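# The Morning Rounds at Stitora

By Omolara Dauda

*14 June 2023*

The first thing Nhàn Hoàng asked me to do was take off my bracelet. She asked very nicely, and she put it in a coffee mug on a high shelf with her own watch and somebody's house key, and then she handed me a flashlight and told me I could make myself useful by holding it wherever she pointed.

I had come to Stitora to write about a robot called Sodel, and I suppose I had pictured myself in a chair with a notebook, asking large questions. Instead I spent most of the morning on my knees. I would recommend it to anyone who writes about machines for a living (and I'd recommend bringing something to kneel on).

Sodel's work is tidying. It learns to pick small things up and put them down somewhere sensible, which sounds like nothing until you watch a machine try to do it with a plastic bag, and the company has a few ordinary rooms where it practices. Other people at Stitora write the software. Nhàn keeps the body going. She came to the job from nine years of fixing industrial sewing machines, and she still calls any small wandering screw a "bobbin screw," whatever it came out of.

Her rounds start with the cables. A robot's arm bends in more places than ours does, and every cable that goes along for the ride has to be long enough to reach and short enough not to snag. She moves the arm by hand with the power off, one joint at a time, through the whole of its travel, and she watches the loops open and close. Where a cable rubs she can feel it before she can see it. She had me close my eyes and run a thumb along a length she had pulled out in May, and there it was, a flat spot no longer than a grain of rice. I would have passed it as new.

"A cable goes bad at the place it's happiest bending," she told me. "So you move the place a little."

She moves it by shifting the ties. They are soft fabric ties, the kind that peel open, and she loosens each one, slides it a finger's width along, and presses it closed again. Hard plastic ones bite, she says, and they leave a sharp tail where you trimmed them, and sooner or later you find that tail with the back of your hand. She showed me the back of her hand.

After the cables come the fasteners. There are 66 on her list, and she doesn't tighten any of them unless she has to. Each one has a thin line of paint running across its head and onto the metal beside it. If the two halves of the line still meet, the screw hasn't moved and she leaves it alone. If they don't, out it comes, it gets cleaned and a fresh drop of threadlocker, and it goes back in with a torque driver that lives in its own padded case. I held the flashlight for all of this, and I got to be quite good at spotting a broken line. I found one at the elbow and was unreasonably proud.

Then there's the gripper, and here Nhàn slows right down. Everything the robot knows about an object comes through two fingers and a small camera looking over their shoulders. If one finger sits a hair ahead of the other, the robot will still close on a thing, but it will close crooked, and whatever it was holding will twist as it comes up. The software people will then spend two days hunting for a fault in their own work. Dagim Wubshet, who is one of those software people and who had wandered in with toast, nodded at this and said it had been three days, last time, and he'd like it on the record.

She checks the fingers by closing them on a strip of thin paper and tugging. She does it at the tip, then in the middle, then at the root, and the tug should feel the same all the way along. When it doesn't, she loosens the finger at its base, lets it settle against its partner under light pressure, and tightens it again a quarter turn at a time, going back and forth between the screws the way you would with the wheel nuts on a car. The gripping faces get a wipe with a cloth and a little alcohol. She had changed them after 1,223 grasps the time before, and she writes the number in pencil in a green notebook she bought from Aguirre, the stationery shop across the street, along with remarks like "left tip tired" and "smells of oranges, why."

The floor is part of the rounds too, which surprised me, though it surely shouldn't have. Film curls and scraps of strip find their way under a rug or into a hinge. Vandana Bhatia, who plans what Sodel will practice on, likes a lived-in room and would happily leave the mess where it lands. Nhàn would happily mop twice an hour. They have settled on a kind of truce: Vandana may have as much clutter as she wants, so long as Nhàn gets to go over the machine before anyone powers it up, and again when they stop.

The last step before work is the one I liked best. With the power on and a hand near the stop button, Nhàn has the gripper close on something small, hold it, and let it go, eight times over, and she doesn't look at the fingers while it does it. She looks at the wrist. A healthy wrist is quiet, she says. A sick one gives a tiny nod as the fingers meet, like a person agreeing with you too quickly.
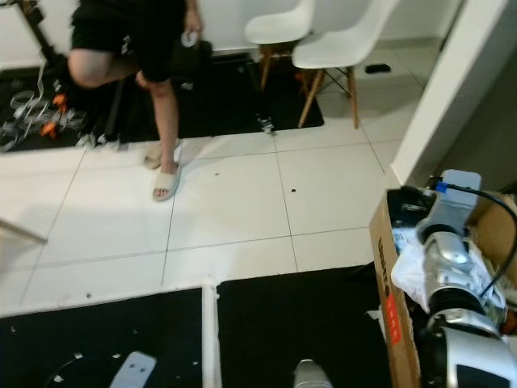
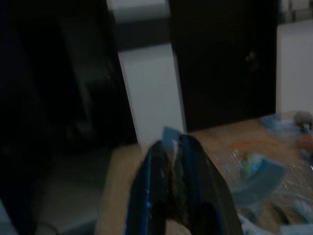 *Tiled floor, rug and chairs first; then the gripper over the table, with a light blue piece at its tip.*

I asked her what goes wrong most often, expecting something grand about motors. Connectors, she said. They work themselves out by such small amounts that a plug can look perfectly seated and be making contact only when the arm leans to one side. She pushes every one of them home with her thumb, every morning, and it takes her less time than it took me to write this sentence down. The full set of rounds takes her 20 minutes if she has no visitors. With me holding the flashlight it took a good deal longer, and she was kind enough to blame the flashlight.

There is a second robot on the way, from a workshop called Dikungate, and Afaf Karam, who runs the company, has promised Nhàn a proper bench before it arrives, with drawers. Nhàn has already drawn the drawers. She has drawn what goes in them, too, down to the tray for the paint pens, and she spread the sketch out on the floor so that I could see how the torque driver would have its own slot next to the spare ties.

Then she got my bracelet down out of the mug, and went off to find out whether Dagim had left any toast.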